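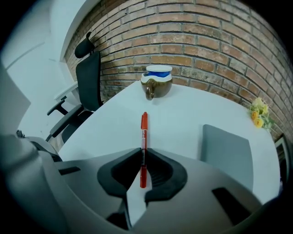

4. 校正刷りの準備と赤字の入れ方

この章では、Bivotarで作った冊子の原稿を紙に印刷し、赤字を入れて、もう一度Bivotarに戻すまでの手順を説明します。原稿の読み込みと台割の作成がまだ終わっていない場合は、先に第3章の作業をしてください。

画面だけで校正する方法は第6章にあります。ただし、初めて作る冊子では、一回は紙で校正をすることをおすすめします。

4.1 用意するもの

・Bivotarをインストールしたパソコン
・A4の紙を印刷できるプリンター
・A4の白い紙(ページ数の2倍の枚数と、予備)
・赤いペン
・鉛筆と消しゴム
・定規
・大きいクリップ
・紙を広げることができる机

ペンの種類は指定しません。細い字を書けるものを選んでください。太いマーカーは、大きい図の位置を直すときや、ページ全体を取り消すときに便利ですが、本文の一文字を直すときには向きません。

注意:裏に色がにじむペンを使うときは、必ず片面印刷にしてください。両面印刷の紙では、裏のページの赤字と区別できなくなります。

4.2 校正刷りの設定

1. Bivotarを起動して、校正する冊子のファイルを開きます。

2. 上のメニューから「出力」を選び、「校正刷り」を選びます。「本番出力」を選ばないでください。本番出力では行番号が付きませんので、あとの作業で困ります。

3. 「余白」の欄に20と入力します。単位はミリメートルです。ここで広げた余白は校正刷りだけに使われ、冊子の本当の余白は変わりません。

4. 「行番号」にチェックを入れます。行番号は各ページの左の端に、小さい灰色の数字で印刷されます。縦書きの冊子の場合は、上の端に印刷されます。

5. 「拡大」の欄を確認します。本文の字が小さい冊子の場合は、「本文を14ポイントで表示」を選ぶことができます。これを選ぶと改行の位置が変わりますから、改行の校正をする回では使わないでください。

6. 「ヘッダー」の欄に、校正の回と、校正する人の名前を入れます。例えば次のように書きます。

初校 ファティマ・シバクマール
初校 ベンハミン・ハラ

名前は省略しないほうがいいです。紙が混ざったときに、名字だけではわからない場合があります。

7. 「部数」に2を入力します。一部は赤字を入れるため、もう一部は何も書かないで保存するためのものです。

8. 「確認画面」を押し、最初のページと最後のページを見ます。ページ番号が合っていれば、「印刷」を押します。

メモ:一つのファイルで校正刷りにできるのは96ページまでです。それより長い冊子は、「分割」の機能を使って章ごとに出力してください。分割しても、ページ番号は続けて付けられます。分割の方法は3.5節を見てください。

4.3 印刷した紙の確認

印刷が終わりましたら、赤字を入れる前に紙を確認します。

1. 紙をページの順番に並べ、抜けているページがないかどうかを調べます。白いページも数に入れます。

2. 行番号が全部のページに印刷されていることを確認します。行番号が途中で切れている場合は、プリンターの設定で「用紙に合わせる」が選ばれていないかを見てください。

3. 図や写真がある冊子の場合は、図の枠が余白に出ていないことを確認します。

4. 保存する一部は、右上をクリップでとめて、封筒に入れます。封筒の表には冊子の名前と校正の回を書きます。

保存した紙には、校正が終わるまで何も書かないでください。

4.4 机の準備

校正の机には、原稿、校正刷り、筆記用具だけを置きます。飲み物は別の場所に置いてください。

机の上では、原稿を左、校正刷りを右に置くのが基本です。左手でペンを持つ人は反対にしてもかまいません。大切なのは、途中で位置を変えないことです。位置を変えると、古い原稿のほうに赤字を書いてしまうことがあります。

二人で読み合わせをする場合は、一人が原稿を声に出して読み、もう一人が校正刷りを見ながら赤字を入れます。読む人は、句読点、かぎかっこ、改行も声に出します。「てん」「まる」「かぎ」「とじ」「かいぎょう」のように、短い言い方を先に決めておくと早く進みます。漢字が難しい名前は、一文字ずつ読み方を説明してください。

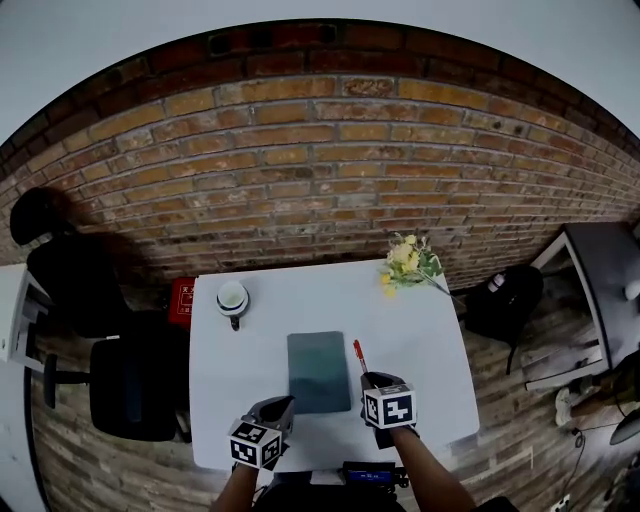
読み合わせの速さは、赤字を入れる人に合わせます。赤字を入れる人が「待ってください」と言ったら、読む人は今の文の最初に戻って読み直します。文の途中から読み直すと、一つか二つの言葉が抜けやすくなります。一章が終わるごとに休憩を取り、そのときに役割を交代してもいいです。交代した場合は、交代したページの下に鉛筆で名前を書きます。

4.5 赤字の入れ方

赤字を見てBivotarに入力する人は、校正した人とは違う場合が多いです。ほかの人が読んでもわかるように書いてください。

1. 間違っている文字に線を引きます。線は一本で、元の字が読めるように引きます。塗りつぶしてはいけません。

2. 線の端から余白まで引き出し線を出して、正しい文字を余白に書きます。行と行の間に書かないでください。

3. 文字を取る場合は、余白に「トル」と書きます。取ったあとを空けておく場合は「トルアキ」と書きます。

4. 文字を入れる場合は、入れる場所に「∨」のしるしを付け、余白に入れる文字を書きます。

5. 赤字が間違いだった場合は、赤字に線を引いて、横に「イキ」と書きます。元の字の下には点を打ちます。

6. 質問がある場合は、赤ではなく鉛筆で書き、最後に「?」を付けます。鉛筆の書き込みは、入力する人は直しません。質問に答えが出てから、編集の担当者が赤字に変えるか、消しゴムで消します。

7. 一ページが終わったら、右下に赤で小さく丸を書きます。直すところが一つもないページにも書いてください。丸がないページは、まだ読んでいないページとして扱います。

注意:引き出し線が交差しないようにしてください。一行に直しが多いときは、行全体に線を引き、正しい行を余白に全部書くほうが読みやすいです。

注意:修正液や修正テープは使わないでください。

赤字の例(Merholm町の案内冊子、12行目)

元の文:展示室は二回の奥にあります。
赤字:「回」に線を引き、余白に「階」
直した文:展示室は二階の奥にあります。

この例のように、音が同じで漢字が違う間違いは、読み合わせでは見つかりません。読み合わせのあとに、一人で静かに読む時間を必ず取ってください。

4.6 人の名前と地名の確認

名前の間違いは、冊子が配られてから直すことができません。本文の校正とは別に、名前だけを見る回を一回作ります。

1. メニューの「ツール」から「名前の一覧」を選びます。冊子に出てくる人名と地名が、ページ番号と一緒に表になります。

2. 表を印刷し、もらった名簿と一つずつ比べます。

3. 同じ人の書き方が二つ以上ある場合は、どちらかに決めます。例えば「アサンカ・グナワルダナ」と「アサンカ・グナワルデナ」の二つがあるときは、本人か、原稿を送った人に聞いてください。多いほうに合わせて直すのは危険です。

4. 決めた書き方を、表の「決定」の欄に書きます。

メモ:「名前の一覧」は、ひらがなだけの名前を見つけることができません。ひらがなの名前がある冊子では、「検索」の機能を使って自分で探してください。また、本文では「Pavholm」、地図の中では「パブホルム」のように文字の種類が違うときは、別の名前として表に出ます。地図が画像の場合は、表には何も出ません。

4.7 赤字をBivotarに入力する

1. 「校正」のメニューから「赤字入力」を選びます。画面の左に、校正刷りと同じ行番号が表示されます。

2. 紙の赤字を、最後のページから最初のページに向かって入力します。前から入力すると、文字が増えたときに後ろの行番号が変わってしまい、紙と合わなくなります。

3. 一つの赤字を入力したら、紙のその赤字の横に、鉛筆でチェックを付けます。

4. 読めない赤字があったら、推測で入力しないでください。ページの右上を折って、次に進みます。最後に、赤字を書いた人に聞きます。

5. 全部の入力が終わりましたら、「差分を表示」を押します。変わったところが色で表示されますので、紙の赤字と比べます。紙に赤字がないのに色が付いているところは、キーを間違って押した可能性があります。

6. 「保存」を押します。ファイル名の後ろに「_再校」が自動で付きます。初校のファイルは上書きされません。

4.8 うまくいかないとき

行番号が紙と画面で違う
印刷したあとで、だれかが本文を変えた可能性があります。「履歴」を開いて、印刷した時刻のあとの変更を見てください。変更があれば、「この時点に戻す」を押し、赤字を入れてから、変更をもう一度入力します。

「赤字入力」が灰色になっていて選べない
ほかの人が同じファイルを開いています。画面の下に、その人の名前が表示されます。閉じてもらってから、ファイルを開き直してください。

ヘッダーの名前が途中で切れる
長い名前の場合は、ヘッダーの文字の大きさを一つ小さくしてください。それでも切れるときは、校正の回を二行目に書きます。

二人の赤字が同じところで違う
入力する人が決めないでください。二枚の紙を並べて編集の担当者に渡し、決まったほうに赤で丸を付けてもらいます。選ばれなかったほうの赤字には、4.5の手順5と同じように「イキ」の処理をしておきます。

再校の校正刷りを出すときは、4.2の手順1に戻り、ヘッダーの「初校」を「再校」に変えてから印刷してください。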